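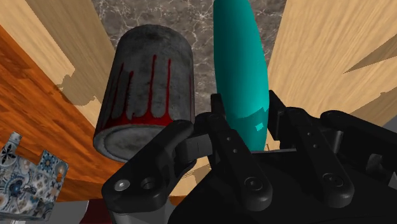 Kitchen Surfaces in Shared Student Houses
Project report by Albane Coste and Fabrice Bailly
Handed in 8/20/20

We began this project in May, after a long and rather cheerful argument about whether a worktop really changes how people cook together. Our tutor suggested we stop arguing and go and ask, so we did! We visited four shared houses in Ketby and spoke to 17 students, most of whom were kind enough to put the kettle on for us.

Stone and marble tops were liked for pastry and for their looks, though two people worried a great deal about lemon juice and red wine. Wood felt homelier to nearly everyone, and in the Drekholm Road house it had been oiled by the tenants themselves (very nicely too).

What we hadn't expected was how much talk there would be about space. Over and over we heard that a bit of clear worktop by the cooker mattered more than what it was made of. We would love to go back in winter, when people cook more, and ask again.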